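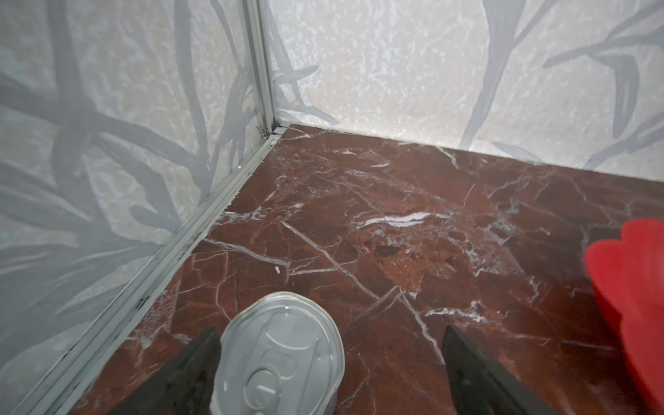 Visit report: Kotorow Assembly, legislation office and public gallery

The assembly at Kotorow opens its legislation office to visitors twice a year. I attended the winter session with Geetha Pisharody of the Annamalai Rights Centre. Our interest was the Tenancy and Residence Registration Bill, which was introduced in April and has now reached its second reading.

The office occupies the first floor. Bills arrive from the sponsoring member as a draft with a statement of purpose. A clerk checks the draft against existing law, assigns a number and enters it in the register. The registration bill is number 123. Its public page shows the current text, earlier versions and the order of proceedings. Deleted wording is struck through and dated, so a clause can be followed from one version to the next.

Yhon Ticona, who runs the register, took us through the written submissions. There were 349 on this bill. Each is logged by clause, and 19 were returned to the sender for lack of a signature. Clause 7 drew the most objections. It would let a landlord pass a tenant's registration details to the district office without notifying the tenant. Geetha asked whether a person with no fixed address could make a submission. At present the form requires a postal address, and an advice centre's address is accepted in its place. The form itself does not mention this.
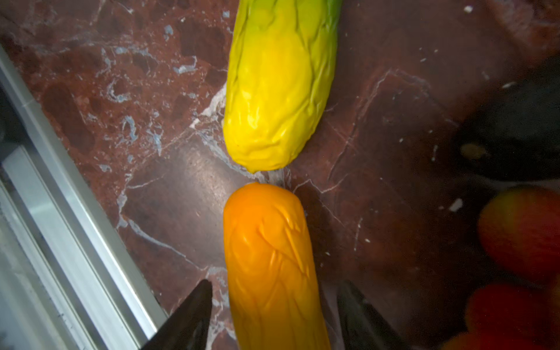
Two plastic toy vegetables, one yellow and green, the other orange.

The public gallery is reached by a separate stair from Hemov Street. Bags go into lockers. Seats are unreserved, and sound comes through a handset with a volume dial on the left side. Mine worked; Geetha's had to be exchanged. Order papers are handed out at the door, in large print if requested. The sitting dealt with two amendments to clause 4, both adopted without a vote, and was adjourned before clause 7 was called.

Written comments on the amended text are open until Dec 30, 2020. They can be left at the ground floor desk or sent through the Clarnov portal, where the bill number must be entered without spaces.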